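# They're putting an arm in our prep room. What happens to the rest of us?

Posted in: Work & Jobs > Changes at work

**Marcela Hudec**

Hi all, long post, sorry in advance.

I work for Oravec. We look after furnished apartments for people on long work stays, 96 units at the moment, and I'm in the prep room. When a unit turns over, the kitchen stuff comes back to us in drawers and bins, we sort it, wipe it, throw out the half-eaten snacks, restock the tea and put everything together again so the next person opens a drawer and finds what they expect. It isn't glamorous, but I like it. I like the two women I do it with, I like that we can talk while our hands are busy, and I'm home by four.

On Monday our manager told us a robot arm is coming to do "part of the sorting." One arm to start with, on one counter. One of us would move over to be the operator, which as far as I can tell means driving it around all day so it learns, and then later standing next to it and fixing what it gets wrong. The other two stay on hand sorting "for now." I wrote down "for now" on the back of my hand so I wouldn't forget he said it.

They've offered the operator spot to me first. Extra 80 cents an hour. I have until the end of the month.

What I want to know from people who've been through this at a real job (please no articles about the future of work, I've read them, I'm tired):

- Is the operator thing a real job or am I training my replacement and my friends' replacement?
- What changes in the day-to-day? I mean the boring stuff. Breaks, noise, who you talk to, whether your back hurts in a new place.
- Is there something I should get in writing before I say yes?

I don't hate the idea. My nephew thinks it's the coolest thing that ever happened to this family! But I've got a knot in my stomach about the other two and I can't tell whether it's a sensible knot.

---

**Phong Diệp**

Take it. They're going to do it with or without you, so you may as well get the 80 cents. My cousin's warehouse got robots and everybody still works there, they just complain about different things now.

Also ask for more than 80 cents.

---

**Tetsuya Takeda**

I'll try to give you more than that, though I agree with the second part.

I was one of the first operators at a place called Grarnisus. We put together kitchen boxes for student housing, so a lot of the same junk you handle: utensils, mugs, little bags of this and that. I did hand packing, then I did the arm, and now I'm back to something in between.

Your first item. It was a real job for me, but it was two jobs wearing one badge. For the first few months I drove the arm by hand and repeated the same moves over and over. Pick up the spoon, put it in the drawer, take it out, again. We had a sheet on the wall and I remember the number because I walked past it every day: 3,158 recorded tries by the time they let the thing run by itself. All of those were me or the guy on evenings. That part is mind-numbing in a way hand sorting never was. With hand sorting you finish a drawer and it's finished. With the recording you finish a drawer and then you mess it up again on purpose.

After that it turned into the minding job, and the minding job is mostly waiting and then hurrying. It drops a bag of chips, you step in. It gets confused by a lid you can see through, you step in. I found it more tiring than packing and I couldn't have told you why until my wife pointed out that I'd stopped telling her stories from work. I hadn't talked to anyone. The arm had its own counter at the far end and so did I.

So, the boring stuff:

Back: better. Neck and eyes: worse. Ask for a stool at the right height on day one, not in month three like me.

Breaks: this one surprised me. When you sort by hand you take tiny breaks all the time without noticing. Standing by a machine, those disappear, and then the manager looks at the machine's log and sees every pause. Get it agreed that pauses in the log are not your pauses.

Noise: fine. It hums. The stop alarm is horrible.

People: move the counter. I'm serious. If there's any way to have the arm in the same room and facing the others, push for that before it gets bolted down — after it's bolted, it's staying where it is until the building falls over.

In writing, I'd want the job title, the pay, and what you go back to if the whole thing is canceled. Ours was paused in January with one day's notice, and there was an awkward week where I had no counter at all.

About your friends I can't tell you. At our place they didn't let anyone go, but two people left and weren't replaced. You can decide for yourself what to call that.

---

**Marcela Hudec**

Thank you, this is exactly the sort of thing I was after. The bit about not telling stories at home made me put my coffee down. I'm going to ask about the counter tomorrow. Does anyone know if they rotate people in other places? I'd feel a lot better if all three of us did it in turns.

---

**Radomír Čierny**

They do where I am, so let me put in a word for turns.

I'm at Dokudier, similar line of work to yours, drawers and shelves for rental kitchens. We've had our arm for 17 weeks. When it was announced there was one operator spot, same as you, and the person it was offered to (she's braver than I am) said she'd only do it if everybody on the crew got trained. Management grumbled about the training hours and then agreed, and I think it's the best thing that happened in the whole business. We change over at lunch. Whoever had the arm in the morning sorts by hand in the afternoon. Nobody goes home with the thousand-yard stare Tetsuya is talking about, and when somebody's kid is sick we aren't stuck.

It changed something else too, and I'm still chewing on it. Before, each of us had our own way of doing a drawer. I lay utensils in on a slant so the long ones fit, my colleague lines hers up like soldiers, and it never mattered. Now that the arm is learning from all of us we had to sit down and argue about how a drawer goes. Tea on the left or by the handle? Do you fan the packets or stand them up? Does an open bag of snacks count as stock or trash? We argued for two whole afternoons, and it got heated over tea. I'd never thought of any of that as knowledge, it was only stuff my hands did. Then an engineer is writing it down and asking me to slow down so he can get it. I was proud and I was also a little uneasy, if I'm telling the truth. Once it's written down, it's theirs.

So that's my addition to the list of things to get in writing. Put down somewhere that the crew decides how a drawer is done and that a change goes through you. We have a one-page note about it, taped inside a cabinet door, signed by our supervisor. I don't know that it would hold up anywhere serious, but people point at it and it works so far.

Other things, in no order:

- Don't let them put the arm on the messiest work first because "that's where the time goes." See-through lids and crinkly bags are the hardest. Start it on spoons.
- Keep a notebook of your own. Dates, what went wrong, who fixed it. When they say the arm saved so many hours, you'll want to know who spent hours looking after it.
- The extra pay should follow the training, not the chair. All of us get it, including on the hand-sorting half of the day. That took some pushing.
- Wear shoes you like. I stand more than I used to.

Is your knot sensible? I think so. We have the same number of people as before, and I check the schedule every time it goes up anyway. But I'd still say yes to it, with the turns in writing first, and I'd tell the other two about the offer today if you haven't. Ours heard it from the supervisor before they heard it from her and it took a while to smooth over.

I had the arm this morning, on a tea drawer, with a snack bag and a long wooden utensil in the mix.

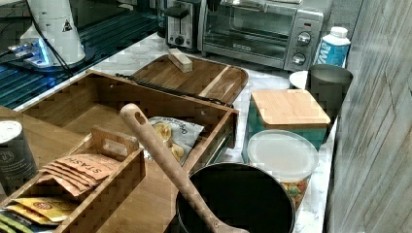

**Oldřich Bartoš**

Turns are great until somebody decides one person is "faster" on the arm and quietly leaves them there. We had it in writing that we'd swap daily and it slid to weekly, then to whenever. Marcela, ask for the swap to go on the posted schedule with names next to it, so that skipping it means somebody has to cross a name out. And let us know what they say about the counter, I'd like to try the same argument at Kurilham before ours gets bolted down.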